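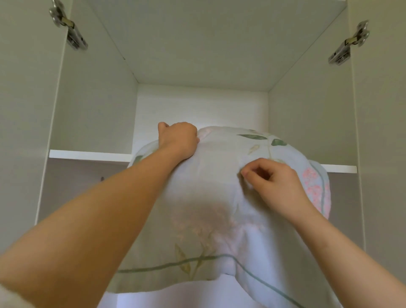
A folded quilt with a pale floral pattern goes up onto a wardrobe shelf.

Sillthorpe quilt drive passes last year's total

Spring has come to Sillthorpe in its usual slow way, a little mud and a little sunshine, and the winter bedding is going back up on the high shelves all over town. A good deal of it, though, has been finding its way to the old Wysocka drapery shop on Mill Street, where the blanket and quilt drive wrapped up this week with 123 pieces to pass along to families who can use them.

That is well ahead of last spring, and it has pleased Marianna Jabłońska no end. She started the drive four years ago with a card table and a handwritten sign, and she still likes to greet people at the door herself (and ask after their mothers, if she knows them).

"I thought we'd get a few old throws and be home by lunch," she said. "People brought things their grandmothers had made. I had to sit down a couple of times."

Money came in too, $3,565 of it, mostly in small bills and a good many coins. It will pay for washing, mending and new storage bags, with whatever remains set aside for pillows, which can't be taken secondhand and always run short once the cold weather comes.

Much of the mending has been done by Weronika Lis and Norbert Hrubý, who have been at it since February in the back room of the shop with the radio on. Hrubý, a retired upholsterer, said the trouble is nearly always in the binding. He asks anyone putting a quilt away for the summer to make sure it is clean and bone dry first, to skip the plastic bags, and to take it down and refold it along different lines at least once before fall, so the creases don't wear through.

Deliveries begin next week, with the first loads going out to Drekava and the farms along the Trevon road. Anyone who missed the drive can still leave clean bedding at the shop on weekday mornings until the end of the month. Please ring the bell and give them a minute, as the stairs are steep.

Last updated April 10, 2025

Comments

Aranka Pálfi: My sister and I brought in three from our aunt's cedar chest and got such a kind welcome. So glad they'll be on beds again!

Sølve Sæther: Do they take crib size? We have a couple put by.

Marianna Jabłońska: Yes please, Sølve, any size at all.

Contact the newsroom | © 2025 Sillthorpe Weekly | Back to top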